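# About the Wernex Bench Shop

Wernex is a small-parts workshop in Citley. We print, assemble and repair plastic components in short runs, mostly spacers, guide rings, knobs, covers and replacement housings for equipment that is no longer supported by its maker. The shop has been at the Delorme building since it opened, on the ground floor, with the entrance on the yard side.

## What we do

Typical jobs run from a single replacement part to a batch of 200. Larger quantities are referred to a molding shop. In the last business year, which closed in September, we shipped 2,946 parts.

Work arrives in one of three forms:

- a drawing with dimensions and tolerances
- a 3D file in STEP or STL format
- a broken or worn part, to be measured and redrawn

Parts sent for measurement are returned with the finished order. Drawings made by us are kept on file under the customer's order number, so a repeat order needs only that number and a quantity.

## The benches

All hand work is done on butcher-block tops. Wood was chosen over steel for the assembly area. It does not mark printed parts, and it can be sanded flat again after glue or cutter damage. Tops are scraped and oiled every September. Marks that do not affect flatness are left alone.

Each bench has its own basic tools, and power tools are kept toward the back. Glue guns are used for temporary fixing and for strain relief on cables. They are not used on any joint that carries a load. Screws in printed parts are driven at low torque and finished by hand. 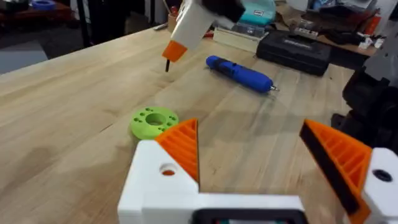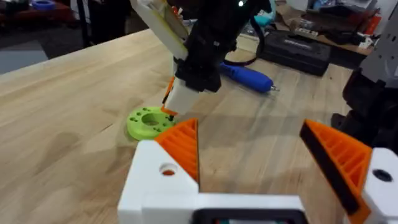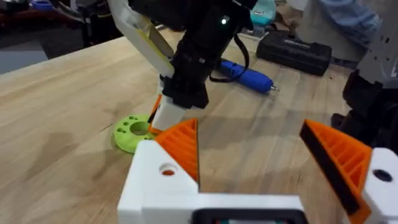
*Lime-green printed ring on the assembly bench.*

## Rings and flanged parts

Rings with a large center opening and a circle of small holes make up a steady share of our orders. They are printed flat, with the bore vertical, to keep the hole pattern round. Holes under 3 mm are printed undersize and drilled to final diameter. The standard checks are:

1. Bore diameter, measured at two positions 90 degrees apart.
2. Hole spacing, checked with a pin gauge.
3. Flatness, checked on a surface plate before packing.

A part that fails any check is reprinted at our cost. Bright filament is the default for prototypes. Layer faults show up more easily on it, and small parts are harder to lose among the tools. Final parts can be ordered in black, white, gray or natural.

## The Jallthorpe set

Jallthorpe is our in-house range of 57 stock parts, mainly rings, feet and cable guides. Dimensions are fixed and the parts are sold individually. Drawings are supplied free on request, including to customers who intend to print the parts themselves. Changes to a stock part are treated as a custom order.

## Ordering and lead time

Quotes are valid for 30 days. Lead time is confirmed in writing with each quote and starts when the drawing is approved. Orders can be collected from the yard entrance or sent by parcel service. Please label any sample part with your name and a return address before sending it in.

Page last revised October 7, 2022.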